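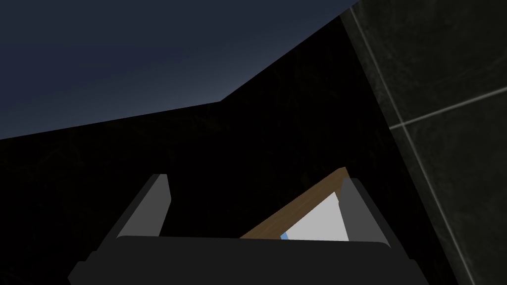 Figure 6. Gripper with two fingers, open (computer rendering).

Section 6. Installing and Adjusting the Nanden Rack

6.1 Scope

This section covers placement, assembly, leveling, and first use of the Nanden freestanding rack in a home or club setting. It applies to racks supplied with the Troncoso bench and to racks supplied alone. Owners of the Bostdale wall-mounted rack should refer to Section 7.

Maximum rated load on the bar hooks: 266 kg, including the bar.
Maximum rated load on the safety arms: 266 kg, including the bar.
Height of the top hook position above the floor: 1,174 mm with the short uprights fitted.

6.2 Before You Begin

Two adults are required for steps 4 through 8. Allow enough floor space to lay both uprights flat and walk around them.

Check the contents of both cartons against the packing list. Report missing parts to the dealer and quote the part number printed on the list. The upper crossmember is part 291. Do not substitute hardware from another rack, including other Nanden models.

Tools needed:
Two adjustable wrenches
Rubber mallet
Spirit level
Tape measure
Torque wrench (recommended for clubs, optional at home)

CAUTION: Do not install the rack on carpet, on loose rubber tiles, or on any floor that slopes toward a doorway or stair.

6.3 Assembly

1. Mark the position of the rack on the floor. Leave at least 600 mm of clear space at each end of the bar and 900 mm behind the uprights.

2. Lay the two base rails on the floor, parallel to each other, with the bolt holes facing inward. The rubber feet should already be attached. If a foot is missing or turns freely, replace it before going further.

3. Place the rear crossmember between the base rails and insert the bolts from the outside. Fit a washer and nut to each bolt. Tighten by hand only.

4. With one person steadying the rail, stand the left upright in its socket. The numbered holes face the front of the rack.

5. Insert two long bolts through the socket and upright. Tighten by hand only.

6. Repeat steps 4 and 5 for the right upright. Compare the hole numbers on both sides. If the numbers on one side run from top to bottom and those on the other run from bottom to top, one upright is inverted and must be removed.

7. Raise the upper crossmember (part 291) and hold it against the brackets while the second person inserts the bolts. Use the mallet if the bracket is tight. Do not strike the upright itself.

8. Measure the distance between the uprights at the base and again at the top. The two measurements should agree within 3 mm. If they do not, loosen the rear crossmember, square the frame, and measure again.

9. Tighten all nuts with the wrenches, starting at the base and working upward. Go over every nut a second time in the same order.

NOTE: The lock nuts have a nylon insert and will feel stiff well before they are fully tight. Continue until the washer can no longer be turned with a finger. A lock nut that has been removed more than once should be replaced.

6.4 Leveling

10. Place the spirit level on the upper crossmember. Turn the adjusters under the base rails until the bubble is centered.

11. Turn the level ninety degrees and check each base rail.

12. Push firmly on each upright at shoulder height. The rack should not rock. Some movement at the top of an unloaded rack is normal – movement at the feet is not, and the adjusters must be reset.

Club installations must be bolted to the floor with the Mulley anchor kit, sold separately. Fixing instructions are packed with the kit and depend on the floor type. Home installations may be bolted down if the owner wishes.

6.5 Setting the Hooks and Safety Arms

13. Choose a hook position that places the bar slightly below shoulder height for squats, or within comfortable reach of straight arms for the bench press.

14. Insert each hook at the same hole number on both sides. Tilt the hook upward, push it fully into the hole, and let it drop. The locking tab must be visible on the far side of the upright.

15. Set the safety arms. For squats, lower the empty bar to the bottom of the lift and set the arms one hole below that point. For the bench press, set the arms level with the chest when the back is arched, and check that the bar rests clear of the neck when the back is flat.

16. Fit the retaining pins to both safety arms.

WARNING: Never lift in the rack without the safety arms in place. Never change the position of a hook or arm while the bar is loaded.

6.6 First Use

17. Complete one set of each planned lift with the empty bar. Confirm that the bar clears the uprights on the way up and on the way down.

18. Add weight in small steps, loading both sides evenly. When unloading, remove one plate at a time from alternate sides.

19. After the first session, remove all plates and the bar and check every nut for tightness.

6.7 Routine Checks

Home users should inspect the rack once a month. Clubs should inspect it weekly and keep a written record. Check the following:

Nuts and bolts, for looseness
Hooks and safety arms, for bending, cracks, or worn liners
Retaining pins, for damage to the spring
Feet and adjusters, for splits or uneven wear
Welds at the base sockets – wipe clean before checking

Take the rack out of service if any weld is cracked or any upright is bent. Welded parts are not to be repaired by the owner. Clean painted surfaces with a damp cloth and mild soap, and dry them afterward.

Section revised Thursday, November 9, 2023. Replaces the April edition.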